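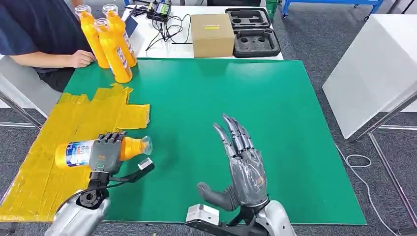 August 5, 2023

Bench tidy, Kiritz room. Radek Murín and I went through the yellow bottles with the clear caps. The labels are small and the print is hard to read at arm's length, so I want the numbers in the log before anything moves. Batch 223 goes in with the Flulta stock.

The green mat stays where it is. The yellow tape on its left side has wrinkled, and the jagged edges stick out over the green. Lift it, wipe underneath and put down fresh strips.

Shelving: the green crate stays with the blue rack. Sizwe Venter wants it kept for bottles only.

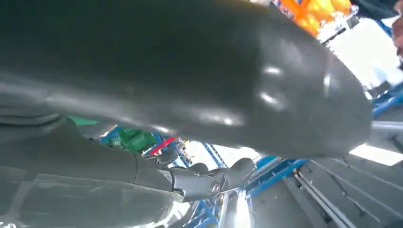

Still to do

New roll of tape from Juston.
Ask Sizwe which shelf is his.
Write up batch 223.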